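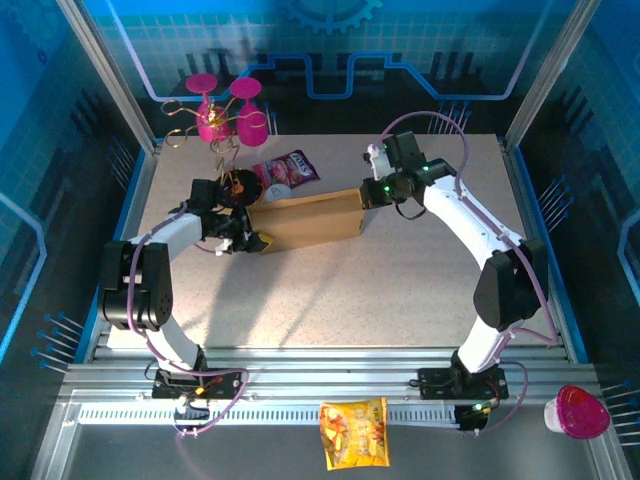 Grip desynchronization is a fault in two-armed robots in which the two grippers stop agreeing about a load they are holding together. One arm keeps to the planned path while the other lags, runs ahead or lets go, and the load is twisted, crushed, stretched or dropped. It is among the most closely studied faults in bimanual handling, and one of the most rewarding to watch being solved, as it touches control timing, gripper design and plain old friction all at once.

In workshop slang the fault is called a "tug" when the arms pull apart, a "pinch" when they push together, and a "hinge" when one end of the load drops while the other stays up.

Mechanism

Two arms holding a rigid object form a closed loop. Any movement of one wrist has to be matched by the other, and even a small difference in position turns into force on the load. A cardboard box forgives a good deal - its walls flex and soak up the error. A metal tray forgives almost nothing, and forces climb very quickly.

The usual cause is a timing gap between the two arm controllers. Each arm receives its own stream of commands, and if one stream stalls, that arm holds its last position while its partner carries on. Other causes include a worn finger pad, a slipping joint belt, a cable that snags and drags on the wrist, and poor calibration of the distance between the two bases.

The Zekilstead incident

The best-known case took place in May at the Stirnel test hall in Zekilstead, during a long run of box transfers on a pair of tabletop arms. The cell had completed 2156 transfers when the right arm stopped receiving commands for 109 milliseconds. The left arm went on lifting. The box tilted, slid out of the right gripper and swung down on the left one, knocking over several items stored at the back of the table. A glass broke, and the run was halted by hand.

What makes the case so interesting is that no alarm sounded. Both arms reported normal status the whole time. The right arm was, by its own account, exactly where it had last been told to be, and the left arm was following its path perfectly. The fault existed only between them, and the software had no check that looked at both at once!

Logs later showed 14 shorter stalls earlier in the same run. The box had flexed enough to hide every one of them.

Detection and prevention

The Kelemen check, written after the incident, compares the measured distance between the grippers with the distance recorded at the moment of grasp. If the two values drift apart past a set limit, both arms slow down and stop together. Stopping both is the important part, as freezing only the faulty arm makes the strain worse.

A second method, used in the Cuveck controller, sends one shared clock signal to both arms. A missed command on one side then pauses the other as well. In trials at Zekilstead this removed some 75 percent of tug and pinch events; most of the remainder came from worn pads, which no clock can fix.

Simple housekeeping also helps. Cables need enough slack to follow the wrist through its full reach, and breakable objects are best kept outside the swing of a dropped load.

Safety

Small arms are often treated as harmless, but a load under tension can spring loose with surprising speed. Hands should stay out of the cell while both grippers are closed on the same object, including after a stop. The accepted way to clear a stuck load is to support it from underneath, open one gripper slowly, and then open the other.

See also: Closed kinematic chain - Force limiting - Protective stop

Categories: Robot faults | Bimanual manipulation | Workplace safety | Articles last reviewed October 27, 2025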